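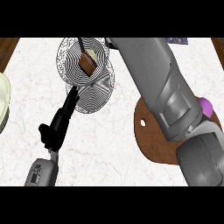 Project updates | Quarterly reporting

February — submitted by the Flirnby project office

Progress report to the Trevmont Fund: demonstration day at Jorkness

1. Purpose of this report

This report covers the demonstration day held at the Jorkness workshop, which was the fourth milestone in the grant agreement. It sets out what was shown, what visitors were told, the results obtained during the day and the changes to the work plan that follow. Spending is reported separately on the usual form.

The milestone required us to show two-arm handling of tableware in simulation to an audience from outside the project, using a control program trained on recorded demonstrations. We consider the milestone met, with one reservation given in section 4.

2. Arrangements

The workshop opened at 10.00 and the last session ended at 16.30. We had planned for four sessions and ran five, the extra one being added at midday when the waiting list became too long. In all, 23 visitors signed in. Most came from catering colleges and care providers in the region, with a smaller group from equipment suppliers. Two members of the fund's advisory panel attended the afternoon sessions.

Each session lasted 45 minutes and had the same order. A member of staff gave a short talk on the project and its aims. The simulator was then run on the large screen, with the control program driving both arms. After that, visitors could take the hand controls and attempt the same task themselves, and the session closed with questions. The simulator ran on the Melnyk workstation bought in the first year of the grant. No hardware was moved from the Flirnby laboratory for the event, as agreed at the last review.

3. What was demonstrated

The main task was to clear a simulated kitchen counter. The control program has to find a plate, bring a gripper to the rim, close on it and lift without disturbing anything resting on top. Layouts are drawn at random from a set of 2000, so that neither staff nor visitors could choose an easy one. Plates may be separate, touching or overlapping, and some carry food. The counter also holds items that play no part in the task, such as boards, balls and small packets, which the program is expected to leave alone.

Overlapping plates are the hardest case. The rim of the lower plate is only partly exposed, and a grip taken too near the overlap tends to tilt the upper plate. The present version of the program approaches from the open side and slows over the last few centimetres. It does this reliably where the open side faces one of the arms. Where it does not, the program sometimes reaches across the counter and brings the two arms too close together, at which point the safety limit stops the run.

A second, shorter demonstration showed how training data are recorded. One operator used the hand controls for both arms while the screen showed the view that the program receives. Several visitors remarked that this was the more useful part of the session, and we will give it more time in future.

4. Results

Before the event we ran the current version of the program on a fixed test of 1000 layouts. It completed 765 of them within the time limit. The target in the grant agreement is 75 per cent, so the target was passed by a narrow margin. The test will be repeated with the final version.

Failures fell into three main groups. The largest was loss of grip during the lift, chiefly with plates that have a raised or uneven rim. The second was contact between the arms. The third was running out of time, usually after repeated small corrections near the rim. A few remaining failures have not yet been explained and the recordings are being reviewed.

Performance during the sessions was lower than in the fixed test. We put this down in part to the display software, which shared the workstation and delayed the control signal. The delay was found after the second session, and the display was set to a lower refresh rate for the rest of the day. The runs went more smoothly afterwards, but too few were made for a fair comparison. This is the reservation mentioned in section 1: the milestone was met on the test figures, but the live runs did not show the program at that level throughout.

5. Comments from visitors

Visitors filled in a short form at the end of each session. The points raised most often were as follows.

The arms are slow. Care providers in particular asked whether the speed could be doubled. It could be raised in simulation at once, but the limit is set to match the real arms at Flirnby and we do not intend to change it.

The hand controls are tiring. This agrees with our own operators' view. A lighter pair has been ordered.

Food on plates should be treated as something to be kept or scraped off, depending on the setting. At present the program does not distinguish between the two. This lies outside the current grant but has been noted for the follow-on proposal.

The catering colleges asked for more kinds of dish, especially bowls and lidded pans. Bowls are already in the plan for next quarter. Lidded pans are not.

6. Changes to the work plan

The display and control programs will be run on separate machines at all future events. A second machine is available at Jorkness and no extra funds are needed.

Work on keeping the arms apart has been brought forward by one month. The transfer tests on the real arms will start one month later than planned — the end date of the project is unaffected.

New recordings will be made for plates with raised rims and for overlapping plates whose open side faces away from both arms. Operators at Flirnby have begun this work.

7. Requests to the fund

We ask the fund to confirm that milestone four may be closed on the basis of the test result in section 4, and to approve the revised start of the transfer tests. The full test log and the visitor forms can be supplied on request.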